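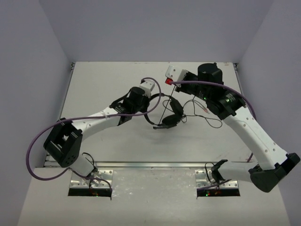 Session 2: Cables, Slack and Soft Objects

Welcome back, everyone, and thank you for stacking the chairs last week! Tonight is mostly about cable routing, a subject that sounds dull right up until the evening you lose to a plug pulled halfway out of a wrist motor. An arm needs enough slack to reach its farthest pose, and all that slack has to go somewhere when the arm folds up again. Look at how the purple cable on the left arm swings wide past the shoulder housing before it bends back down to the base. A loop like that is kind to the connectors, but it also takes up room over the table, so please plan your moves with the loop in mind as well as the gripper.

Before you power up, move each joint slowly by hand through its whole range and watch the cable the entire way (Uzma Qureshi likes to do this with a partner calling out snags, and I've come around to it). Mark the tightest spot with tape.

For the pickup exercise we'll use the headset. Its thin cords wander wherever they please, so start with an ear cup and leave the cords for the second half. Go slowly, one arm at a time.

Homework: sketch your own cable path on the Lorkberg sheet, with the slack drawn in at full reach and again folded. Bring it on Fri 22 August. Questions to Hina Talpur at the front bench.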